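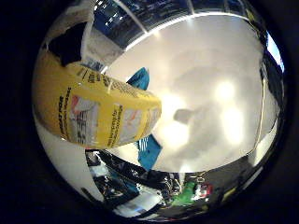

Dritdale chores set - README

Read this first, then the notes file, then open an episode. In that order please. People skip the notes and then write to us about things that are in the notes.

What it is

Wrist camera recordings of a robot arm doing small chores. Kitchen counter stuff, cleanup stuff, and some workbench stuff from the shop floor side. 200 episodes, 9 chores. One arm, one two-finger gripper, one fisheye camera at the wrist. All teleoperated, a person drives the arm the whole time. No policy rollouts in this release. Those are a separate set and not ready.

The question we started from was dumb and simple: can a machine do this yet? Any of it? Short answer in the section called Can it do chores. Long answer is you go look at the episodes.

Names you will run into

Dritdale - the whole set, also the name of the repo
Bosteretti - the gripper build. Fingers, pads, mount
Dönmez - the table layout and the lighting. Some scripts spell it donmez becuase of a filename problem, same thing
Proralness - our scoring sheet. Yes everyone asks how to say it. Say it however

Chores

pick_container - pick up a container off the table, any size, any side
place_container - put it down standing up, let go, back off
sort_bench - mixed items on a bench, move the listed ones to the side
wipe_top - wipe a surface with a cloth
fold_cloth - one fold, then a second
open_drawer - pull, take one thing out, push shut
pour_dry - rice or beans, never liquid
coil_cable - the bad one
load_bin - items into a bin until the list is done

Chore name is in the episode folder name. If the folder name and the meta file disagree, trust the meta file. We renamed folders in March and missed a few.

Layout of one episode

meta.json - chore, layout, gripper version, outcome, free text note
wrist.mp4 - the fisheye video
arm.csv - joint positions, gripper opening, timestamps
marks.csv - segment starts and ends, by hand

Timestamps in arm.csv are the arm computer's clock. Video timestamps are the camera's. They drift. There is a sync value in meta.json, apply it yourself, the loader does not do it. It should. Todo.

The camera

Fisheye, full circle, black corners. We did not undistort anything. Straight edges bend near the rim and anything close to the lens gets big and fat. If your model wants flat images, crop to the middle first and then undistort, the rim is mostly trouble after flattening.

Exposure is auto. Point the wrist up or at a pale surface with a light on it and you get glare, blown right out. We kept those. A robot in someone's kitchen will get glare too and turning the lamps down for the recording felt like cheating.

Printed labels: do not plan on reading them. Curved surface plus curved lens plus small print. Big bold words sometimes, a few letters of them anyway. Someone tried OCR on the whole set as a side thing and the output was mush. If your method needs "pick up the one that says X", this is the wrong data.

Can it do chores

Some. Under a person's control, most of them get done most of the time. So hardware is not the whole problem - if a person can drive these two fingers through a drawer and a bin, the fingers are good enough for drawers and bins. What is missing is the thing that does the driving.

By chore, quick:

Containers. Fine. Boring even. Round ones roll if you come in low, and a big one fills so much of the view that you lose the table behind it, so the operator is going half from memory. A policy has no memory unless you give it some. Keep that in mind before you train on single frames and wonder.

Sorting. Slow but ok. Cluttered bench is where it gets ugly, dark items on dark items, cables over everything. Operators got through it by nudging things apart first. Nudges are marked as "clear" in marks.csv, do not throw them out, they are the useful part.

Wiping. Looks great on video, does not clean well. Pressure is a guess. No force sensor on the Bosteretti build. The arm drags the cloth around, edges get missed. A person with a rag beats it easily.

Folding. One fold yes. Second fold, depends on the cloth, depends on the day.

Drawer. Good if the handle is a bar. Bad with a knob.

Pouring. Fine until the end of the pour, then a pile.

Cable. No. 17 tries, 2 worked, and both of those were the short cable. Left in for anyone who likes pain.

Bin. Works, and probably the closest to something a shop would pay for today. Still slower than a bored human with one hand in a pocket.

So would you buy this to do your dishes? We would not. Would you let it move tubs from one side of a bench to the other over a night shift? Maybe, with a fence and somebody down the hall. That is where we think it is right now, and we'd like to be wrong soon.

Scoring

Proralness is one sheet, one line per episode. Done, part done, not done. Then a column for mess (did it leave things worse) and a column for help (did a human hand come in). We score mess because a lot of published demos don't and it matters a lot at home. A robot that puts the cup away and knocks over the salt has not saved you a chore, it swapped one.

Outcome in meta.json is copied from the sheet. Scored by whoever was not driving.

Splits

There is a train list and a test list in the splits folder. Test uses a Dönmez layout that never shows up in train - different lamp positions, more junk on the table. Numbers drop. They are supposed to. Please report the test list even if the train side looks nicer.

Known problems

- sync drift, see above
- gripper opening reads slightly above zero when fully closed, cosmetic, subtract it
- a couple of fold_cloth videos start late, cloth already in hand
- marks.csv has a header row in some episodes and not in others. sorry
- people's hands and sleeves at the rim now and then, no faces that we know of. If you find one tell us and we pull the episode
- background is a working room with gear in it, not a staged kitchen. If your detector picks up equipment at the bottom of the image, it's doing its job

Not in here

No audio. No depth. No outside camera. No language instructions beyond the chore name - you can write your own, we would take a pull request with those.

Do not use it for

Safety claims of any kind. Nothing in here says an arm is ok around kids or pets or a hot stove. No heat, no knives, no liquids were used in any chore and a model trained on this has seen none of that.

Also don't use the timing to say "robot takes X seconds to do chore Y". Operators paused, talked, drank coffee. Pauses are not marked.

Using the loader

Python, nothing fancy. Point it at the root folder, ask for a chore, get an iterator. It reads video lazily, so first frame is slow and the rest is fine. On a laptop use the small version, same episodes at lower resolution, same file names. Don't unzip both into one folder or the second overwrites the first and you wont notice until later.

Changes

Current: folder names fixed (mostly), test list added, cable episodes put back after being pulled for no good reason.
Before that: first upload, wrong gripper version in the meta files. If you have that one delete it.

Questions go in the issue tracker. Put the episode folder name in the title, otherwise it sits there.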